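Erkitz Building Tenants' Association
Minutes of the Supply Room Meeting, 26 Mar 2023

Attending: seven tenants, one of them by phone until the line dropped. The tenant from Unit 2 chaired. The tenant from Unit 7 took the minutes.

1. Minutes of the previous meeting
Approved after a correction. The last minutes said the shared supply budget was "in good shape." Two members did not remember anyone saying so and asked for the words to be taken out. They have been taken out.

2. Spending
The supply account stands at $2,962. Since September the association has spent $208 on small desk supplies, nearly all of it tape and staple removers. The chair said this was a modest figure for a shared building. The tenant from Unit 7 asked what it was modest compared with, as there are no figures from before September to set it against. The chair agreed there are none.

A member asked how a building this size gets through so much tape. The answer given was packing. The member pointed out that packing tape is bought separately, on the shipping account, and that what we are talking about here is colored tape in small rolls. It was then suggested that people take a roll to their unit and forget it. This was accepted as likely but there is no evidence for it, and the minutes should not be read as saying there is.

3. The Cakix proposal
Cakix has offered to take over supplies for the building on a monthly plan, with deliveries and a labeled storage unit included. The brochure was passed around. It says the plan "pays for itself." Several members wanted to know how. The brochure has a chart, but the chart has no numbers on the side.

The tenant from Unit 2 is in favor and said it would save everyone's time. Asked how much time, the tenant said it was hard to put a number on. Another member said that a monthly plan for tape and staple removers seemed like a lot of plan. The storage unit would also remain the property of Cakix, and the brochure says nothing about what happens to it if we cancel.

Decision: ask Cakix for a price in writing and the cancellation terms. No commitment until both are in hand. Passed with one against.

4. Color baskets
The main item. At the last meeting it was agreed to try sorting loose supplies into colored baskets on the big wooden table, in place of the drawer. The idea came from the office at Grecu, down the street, where it is said to work very well. No one present has been to Grecu to look.

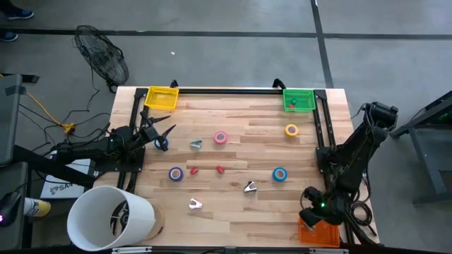 Members took issue with several things. The first was that the baskets are yellow, green and orange, and the tape is on the table. Five rolls of it, to be exact, and the baskets were bought to hold tape. The yellow basket has nothing in it at all. The green one has a small red object in it, which started a discussion of whether the colors are supposed to mean anything. If they are, red has no basket. If they are not, it was asked why we paid extra for colors.

The supply room group replied that the colors are for categories and do not have to match the items. Tape would be yellow, staple removers green, and everything else orange. A member said that a yellow basket will be taken by most people as the place for yellow tape, and that the blue, pink and purple rolls will then stay wherever they were put down. The group did not think people would be confused. The rest of us were less sure – two members had already understood it the other way before the meeting started.

The second issue was the staple removers. There is a teal one, a white one, and a black-and-silver one. A member asked whether the building needs three. The group said that they go missing, so it is useful to have spares. It was noted that all three were there on the table, and that "they go missing" has been the reason given for each purchase. The group will not buy a fourth before the next meeting.

The third was the two small red things in the middle of the table. One member thought they were clips. Another thought they were blocks of some kind. The group was not certain either. If the people running the system cannot say which category an item belongs to, it goes in the orange basket by default, and the concern was that the orange basket will end up being the drawer again. The group said this was a fair point and had no answer to it tonight.

Last was the large white container on its side in the corner of the table. It was asked whether it is part of the system. The group said it had been considered for long items such as rulers. A member observed that it would be more use standing up. No objection, and the group will try it upright.

Motion: to adopt the color baskets permanently. Not carried.

Motion: to continue the trial until the next meeting, with a written label on each basket. Carried, with the tenant from Unit 7 asking that the minutes show doubts about labels too, given what became of the labels on the drawer.

What the trial has to show was discussed at some length. The group wanted to ask people whether they like it. Others felt that people will say they like anything with baskets in it. It was settled that the spending on tape and staple removers will be compared with the $208 already noted. This is not a perfect test, but it is at least a number.

5. The Seven shelf
The second-hand shelf from Seven is still in the hallway. It was described as temporary when it came in. The chair has a buyer who is "very interested," the same one as last time. To be moved or sold before the next meeting. The member nearest the hallway asked for this to be put down as a firm deadline – so recorded, though the last one was too.

6. Other business
The light over the supply room door still flickers. The landlord says it was fixed. Someone will send the landlord a video.

Actions
Chair: written price and cancellation terms from Cakix. Shelf.
Supply room group: labels, white container upright, find out what the red things are.
Unit 7: keep the tape and staple remover receipts together, in one envelope.

Next meeting to be set by email.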